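Review: the Tresitz block set and board, after a term with our robotics club

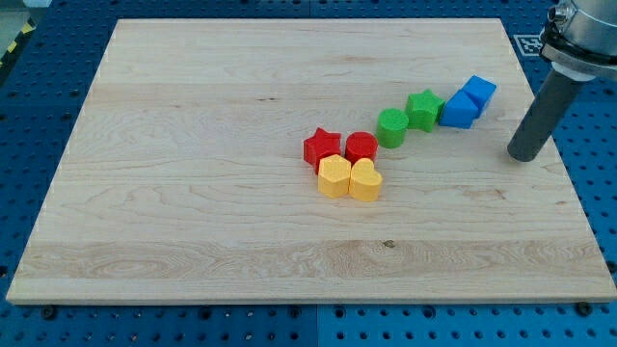
What we bought and why

I run an after-school robotics club for students aged 14 to 17. We meet on Tuesday in the technology workshop, and this year's main project is pushing: the arm has a plain rod on the end and has to move blocks across a board into groups or lines. The students write the code that decides where the rod goes next.

We needed blocks that would slide well, could be told apart by colour and shape, and would survive a club. In February we ordered the Tresitz set, which is eight plastic blocks, and the maple board from the same catalogue. The set cost 29 pounds and the board was 40. Delivery took nine days. I paid for both out of the club budget and have no connection with the company.

The blocks

There are two each of red, yellow, green and blue, and the shapes vary within every colour. We have stars, cylinders, a hexagon and a heart among them. They are chunky, with flat tops, straight sides and soft edges. The finish is matt, and I would count that as the best thing about them. Our previous blocks were glossy and the ceiling lights left white patches on top, which the colour detection read as holes. With these the students have set one threshold per colour and mostly left it alone.

The cylinders are the easiest to push badly. If the rod meets one slightly off centre it slides round the side and the block goes off at an angle. The stars are better than I expected, as the rod settles between two points and stays there. The heart is the one they argue over. Pushed from the top, between the lobes, it goes straight. Pushed from the point it turns nearly every time. Ximena Montecinos, who is in Year 12, wrote a routine that always drives round to the lobes first. It is slow but it works, and the rest of the group have copied it.

The blue piece with the peaked top has a habit of getting wedged against its neighbour. Two blocks with flat faces touching will travel together for a long way before they separate, and none of our programs handles this well yet. I don't hold that against the set. It has given us several good sessions.

After a term the blocks have light scuffs low down where the rod meets them. None has cracked or chipped, and they have been dropped on a hard floor many times.

The board

The board is pale maple, made up in strips, and large enough that the arm can work without the blocks going over the side every few minutes. It is thick and heavy and does not shift when the arm presses down by mistake. It is really a cutting board, and the catalogue says so.

The grain is the drawback. Ours has a lot of figure in it, with swirls, darker streaks and a few small knots. To look at, it is a lovely piece of wood. For vision work it is a nuisance. One small dark spot was picked up as an object by the first version of the students' program, and the arm spent part of a session trying to push it. They now ignore anything under a set size. If you want a clean background, buy plain white board and save the money.

The surface is smooth but friction is not even all over. We ran 71 pushes of the same length with the same block and the distances were noticeably shorter when pushing across the strips than along them. A light sand by hand helped a little.

Fitting it to the table

Our table is blue pegboard made in panels, with a printed marker stuck down near the back so the software knows where things are. The board came with no holes or brackets. We kept it in place with bolts in the pegboard along the front, and have had no trouble. Allow an hour for this and check your hole spacing before you order.

Compared with the others

We had the Sakgate foam shapes before the glossy ones. They are cheaper and quieter, but they are so light that they tip over when pushed. A neighbouring school uses the Londo set, which has more shapes and a storage tray. I borrowed it for a week. The colours are paler and our program confused the yellow with the wood.

What could be better

There is no tray or bag, only a cardboard box that split in the first month. Spare blocks are not sold singly, so if you lose one you buy the whole set again. The leaflet gives no dimensions, and the students had to measure everything with callipers before they could build the models for the simulator.

Score

Blocks: four and a half out of five. Board: three out of five. I would buy the blocks again tomorrow. We will keep using the board now that we have it fixed down, but a second table is planned for next year and that one will get a plain sheet.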